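Rules for the robot bench, and why I only believe half of them

September 24, 2019

Posted by Jouko Kettunen

Filed under: robots, grumbling

I have been sent another good practice guide. It came from Forine, the consultancy our management likes, and it tells people who run pick-and-place trials with two-armed robots how they ought to do it. It has a nice cover. I read it on the train, then again at my desk with a pen, and I've been arguing with it in my head ever since, so I may as well argue with it in public.

Some background for anybody who doesn't work with me. At Soltalico we test software that tells robot arms where to put things. Most of it happens in simulation first: a table, a shelf, an object, two arms, and a list of things the arms are supposed to manage. Later the same software goes on to the real bench downstairs, where Teemu Suominen stands near the stop button looking unimpressed. Between those two steps there is supposed to be a set of rules about what counts as having done it properly. I've now worked under four such sets. They all had a section called Principles.

The Forine guide opens with the advice that every trial should be "representative of the intended task". Fine. Who is going to write in and say that trials should be unrepresentative? The trouble is that a sentence like that can be signed by anyone. Galton, the supplier we used before the present one, signed something very like it, and then sent us results in which every run began with the object in the same place, facing the same way. Technically it was the intended task. It was the intended task on its best day.

What I'd want instead is dull. Write down where the object may start. Write down how far it may be turned. Write down who chose the starting positions, and whether that person had already seen the software fail on some of them. The last bit never gets into a guide, as far as I can tell, and it's the one I would fight for.

Then there's the matter of how many runs. The guide says 1000 in simulation before anything touches hardware. I asked Lenni Mustonen, who knows more statistics than I do, where the number came from, and he said it came from having three noughts on the end. If the runs are all nearly the same, a great pile of them tells you what a handful would have told you, only with a more impressive graph. If they differ from each other in ways that matter, you might learn a good deal from far fewer. The guide doesn't say a word on which kind of pile it wants.

I did once watch a very clean set of results fall over on the real bench in around 2 minutes. I won't say whose. The arm went for the near edge of the shelf as though the shelf were a rumour. All the simulated runs had been counted as passes, and when we went back through the recordings it was obvious that a pass had meant "the object ended up in the right place", with no interest in what the arm had brushed against on the way.
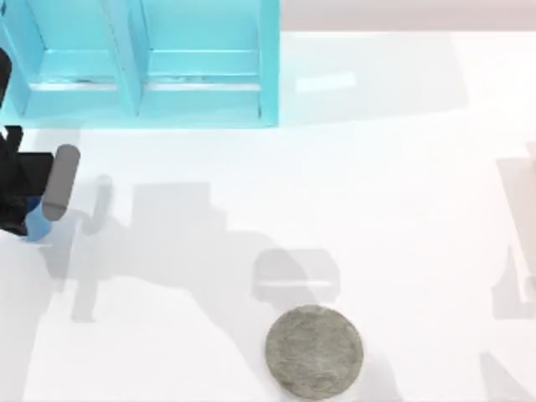
So my first real rule, if I were writing the guide, would be about contact. Any touch between an arm and something it isn't meant to be touching gets logged, and a run with such a touch in it is not a pass, however tidily it finishes. Faizal Sumampouw thinks this is too strict. He says people nudge shelves with their elbows all day long and nobody marks them down for it. I said people don't have their elbows bolted to a table. We left it there, and he's still wrong.

The second thing is appearance. There is a fashion for saying a simulation is good when it looks good, and the guide goes along with it: it has a whole page on lighting and surface texture. I don't mind nice shadows. If the software works from camera pictures then shadows matter a lot, and a soft grey shape thrown by an arm across a white table is just the sort of thing that could fool it. But the page treats this as decoration to be got right once and ticked off. What I'd like to know is what happens when you move the lamp. Does the thing still find the object? Make the table a bit darker and try again. If nobody has tried that, the lighting page is about making screenshots for the brochure.

Weight and friction get a paragraph between them, by the way. One paragraph! A flat round object on a flat table is a horrible thing to pick up, as anyone who has tried to get a coin off a shop counter with gloves on will know. Whether a gripper can manage it depends on how much the object slides and whether a fingertip can get under the rim. Simulators have to be told those things, and somebody picks the values. I'd ask for the values to be printed in the report with a note saying whether they were measured or guessed. Guessed is allowed. I only want to see the word.

Now for what I think the guide gets right, as I've been told I never do this part.

It says that failed runs must be kept. Good. Keep all of them, including the ones where the simulator itself went daft and the object shot off through the wall. At Galton those were quietly removed as "not physical", and it took Aarne Hämäläinen most of a June to find out how many had gone that way and why.

It says the person who tunes the software should not be the one who scores it. Also good, though in a firm our size that means Lenni and I swap chairs.

And it says the stopping conditions must be fixed before you begin. I was ready to sneer at that one and then remembered the Pelkonen trial, when we carried on for an extra afternoon "to firm up the numbers". They firmed up very nicely. I don't think anybody was being dishonest. We were tired and the numbers were going the right way, and no one had written down when to stop. I include myself in that.

Where it falls apart again is the scoring sheet at the back. There are 2 columns, "compliant" and "non-compliant", and no room to write anything. I have never seen a robot trial that fitted. What do you put when the left arm does the job beautifully and the right arm, which has nothing to do, wanders into the space where a person's hand might be? The object arrived. The sheet says compliant. Teemu says he isn't standing next to it. I'd trust Teemu over the sheet every time, and I'd like a box on the form where he can say so.

I suspect the real purpose of the sheet is that it can be attached to an invoice. A customer asks whether the trials followed good practice, and someone sends over a page of ticks. I've seen it done and I've done it myself, early on, when I still thought the ticks stood for something agreed between grown-ups. Ask for the recordings. If the supplier goes quiet when you ask for the recordings, you've found out more than the form would have told you.

Faizal has asked me to send my comments to Forine in a "constructive register". I've written them out and taken out the bit about the noughts. The contact rule is in, the starting positions are in, and so is a request for a comments box. They have said they'll consider all feedback for the next edition, which will no doubt also have a nice cover.

Comments are open. If you work somewhere that records unwanted contact as a matter of course, I'd like to hear how you set the threshold, as ours currently depends on who is scoring.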